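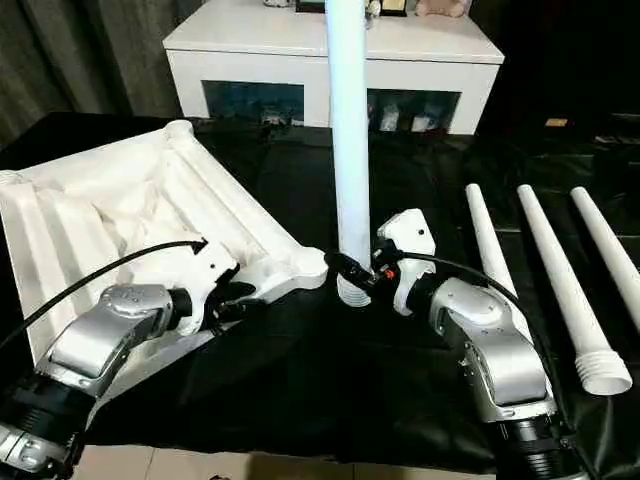
Screw-leg chair

A screw-leg chair is a small seat, usually moulded in plastic, that is sold in pieces and put together at home by turning its legs into the underside. It belongs to the larger family of flat-pack furniture, but it needs no hex key, no dowels and no bag of bolts. The thread is part of the leg itself. That one simple idea has made it a favourite for balconies, classrooms, caravans and children's bedrooms, and it is a lovely piece of everyday design once you start looking at it closely.

Parts

The usual kit has a seat frame and 4 legs, sometimes with a separate backrest. The legs are hollow tubes, nearly always tapered. At the wide end is a male thread with a coarse, deep spiral, which screws into a socket at each corner of the seat. Coarse threads are chosen over fine ones for good reason: they start easily, they're hard to cross, and they put up with a bit of grit.

The underside of the seat is where most of the cleverness lives. A flat sheet of plastic would sag under a grown adult, so makers mould ribs into it, often running corner to corner. The ribs carry the load out towards the sockets and use surprisingly little material. Turn over almost any plastic chair and there's a pattern waiting to be admired – grids, stars, honeycombs, crosses – and it's different from maker to maker.

Some models stretch a fabric sling between the rails in place of a solid seat. These are cooler to sit on in summer, and the cover can usually come off for a wash.

Assembly

The seat is laid face down on something soft. A blanket, a beach towel or an old tablecloth will do, and it spares the finish from scratches. Each leg is then stood in its socket, turned backwards until the thread drops with a small click, and turned forwards by hand until snug.

Most instruction sheets suggest fitting all the legs loosely before tightening any of them. Working across the diagonal, as with the wheel nuts on a car, helps the chair sit level. The seat should be held steady with one hand at the edge nearest the leg being turned, or by a helper, as an upturned seat likes to swing around with the leg.
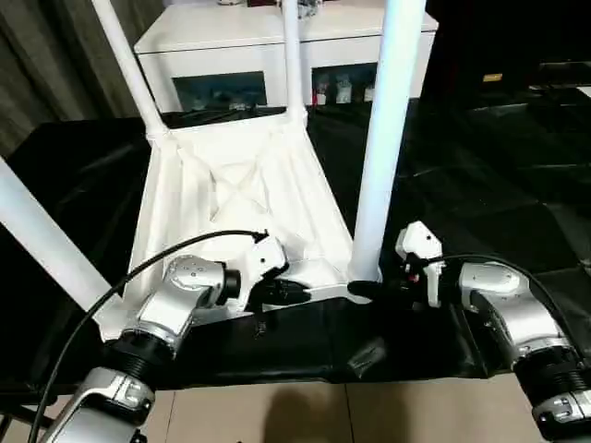
Kandex, writing on the Endix furniture forum, prefers to do the back pair first: "I always start at the back, because those legs lean out more and you want room to swing your wrist. Then the front two go in with no fuss. Did 3 chairs that way before lunch and none of them rocked." Others on the same thread swear by starting at the front, and the matter remains cheerfully unsettled.

Tools are best left in the drawer. Pliers and strap wrenches can easily overtighten a plastic thread, and a split socket is very hard to mend.

History

Turned wooden stools with threaded legs are much older than plastic ones, and the idea moved across to moulded furniture quite naturally. One of the better-loved later versions is the Lomari, a white stacking chair made by the Dunne works. The first run was 261 chairs, all for a single swimming club. The second was planned at 3,000, of which 2,653 were finished before the mould was changed to give the legs a deeper thread. Collectors look for the shallow-thread chairs, and will happily crawl under a table at a garage sale to check.

Later Lomaris can be told apart by the rounded collar at the top of each leg. Legs from the two versions aren't interchangeable, although plenty of people have tried. 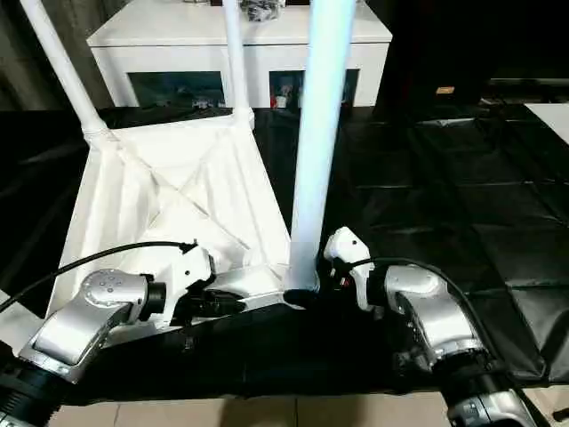 Care and repair

White plastic shows everything, but it cleans up beautifully. Warm water and dish soap will lift most grime, and a paste of bicarb handles scuffs. Scouring powder dulls the shine and should be avoided. Chairs kept outdoors gradually go chalky and brittle in strong sun, with a change of colour often the first warning.

Legs work loose with use and should be checked now and then – every April is a common habit. A squeaky leg usually has grit in the thread. Unscrew it, brush out the spiral with an old toothbrush, and refit it dry. Oil isn't recommended, as it lets the leg back itself out.

See also

Flat-pack furniture
Monobloc chair
Screw thread
Stacking chair

Page last edited 26 March 2025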